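Viorica Ivanov
Court notes thread: sentencing in the Skedville warehouse fraud matter. Posting as the reasons are read. 1/

The offender entered guilty pleas in January to two counts of obtaining by deception and one of false accounting. A fourth count was withdrawn. The agreed facts run to 534 paragraphs and were tendered without amendment.

The scheme in short. Fenine, a storage firm at Dakbridge, invoiced clients for pallets it didn't hold. The invoices were generated by the offender under a colleague's login. There were 1829 of them. Not all were paid.

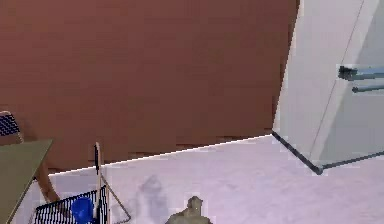
Reddish-brown wall, white baseboard.

Prosecution put the offending in the upper-middle range. Factors relied on: duration, breach of trust, use of another employee's credentials. It did not seek a finding that the offender directed anyone else.

Defence accepted a custodial term was open and argued for it to be served in the community. Two character references and a psychologist's report were tendered. The judge gave the report limited weight on causation, the author having interviewed the offender once, by video. 5/

Discount for the pleas: the defence asked for the full utilitarian discount. Refused. The pleas came after the committal, with four witnesses already cross-examined. The judge allowed a reduced figure and said she would state it in the written reasons.

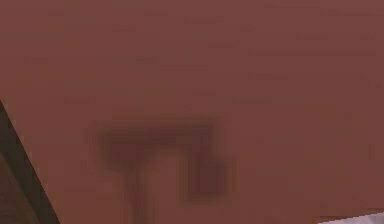

Does the withdrawn count affect the sentence?
It has no bearing on it. The judge said she had disregarded the conduct behind that count entirely, and neither side asked her to take it into account.

Next, restitution. Fenine has repaid most clients through its insurer. The remaining claimant is a sole trader, referred to in court as Stan, who is owed $900. An order was made in that amount, payable to him directly.

The Crown also sought its costs of the forensic accountant. Reserved. Written submissions are due from both sides, limited to five pages each. 8/
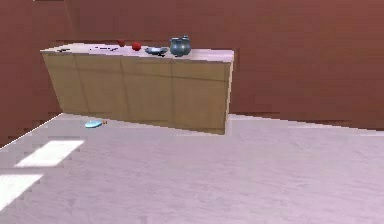
On parity: the colleague whose login was used has not been charged and gave a statement for the prosecution. The judge found no parity question arises where there is no co-offender.

Sentence: an aggregate term of three years, with a non-parole period of 18 months. Backdated to account for nine days spent in custody after arrest. The offender was taken down at 12:40 pm.

Defence has indicated it will seek instructions on an appeal against severity. No notice has been filed. The written reasons will be published once the suppression order over two client names has been reviewed. 11/11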